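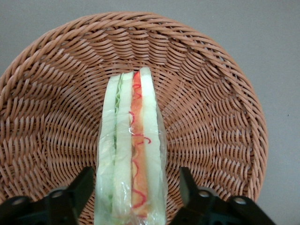 Aula 9. Aprendizagem por imitação com câmara de pulso

Disciplina: Manipulação Robótica
Docente: Olga Ibarra
Apontamentos revistos por Lucía Casado

1. Ponto de partida

Na aula anterior tratámos a clonagem comportamental com observações de estado completo: posição das juntas, pose do objeto, abertura da garra. Nesta aula a pose do objeto deixa de estar disponível. A política recebe a imagem da câmara de pulso e a abertura da garra, e devolve o deslocamento relativo do efetuador para os passos seguintes.

Notação: o_t é a observação no instante t, a_t a ação, π a política, H o horizonte de previsão. Ao longo da aula, H = 20. Executam-se os primeiros 10 passos de cada sequência prevista e volta-se a consultar a política.

2. Porquê ações relativas

Com a câmara presa ao pulso, os dedos ocupam uma posição quase constante na parte de baixo da imagem e o resto muda com o movimento. Se as ações forem expressas no referencial da base, a mesma imagem pode corresponder a ações diferentes consoante o lugar onde está a mesa. Expressas no referencial do pulso, essa ambiguidade desaparece em grande parte. Foi a escolha feita no trabalho de Chiba e Mockus que seguimos aqui, com o conjunto de dados Pornari.

Custo da escolha: os erros de integração acumulam-se entre consultas. Ver exercício 2.

3. O caso da sanduíche embrulhada

Objeto: sanduíche em película transparente, ao alto num cesto redondo de vime. Tarefa: fechar a garra sobre a sanduíche, levantar e pousar fora do cesto.

Dificuldades a discutir:

a) Película. Os reflexos e as rugas mudam com o ângulo de vista. Uma aba solta de plástico pode ser tomada pelo contorno do objeto e desviar o centro da preensão.

b) Deformação. O pão cede. Uma força que serve para uma caixa rígida esmaga as fatias e empurra o recheio para fora. A demonstração tem de conter o fecho lento, e a abertura da garra tem de ser registada como valor contínuo. Uma variável binária aberto/fechado não chega.

c) Fundo. A trama do vime é repetitiva e tem muito contraste. Um codificador visual treinado com poucos fundos tende a apoiar-se nela.

d) Folga. Antes do fecho, cada dedo fica do seu lado da sanduíche, sem lhe tocar. Um pequeno erro lateral nesta fase faz com que um dos dedos chegue primeiro e incline o objeto.

4. Resultado

Compararam-se 2 variantes, com o mesmo codificador e os mesmos dados. A variante A prevê um passo de cada vez. A variante B prevê a sequência completa de H passos. Em 10 ensaios por variante, a B completou a tarefa em 9. A variante A falhou sobretudo no fecho, com oscilação lateral junto ao objeto. O número de ensaios é pequeno e não permite afirmar nada sobre outros objetos.

Fulgencio Manzano repetiu a comparação no laboratório de Omholm com outro cesto e observou a mesma oscilação na variante A. Esses ensaios não foram cronometrados.

5. Exercícios

1. Escreva a função de perda da variante B e indique o que muda quando H = 1.
2. Estime o erro acumulado ao fim de 10 passos, supondo ruído independente em cada ação.
3. Proponha um aumento de dados que reduza a dependência do fundo sem alterar a geometria da preensão.

Entrega na página da disciplina, em PDF. A próxima aula trata da fase de libertação do objeto.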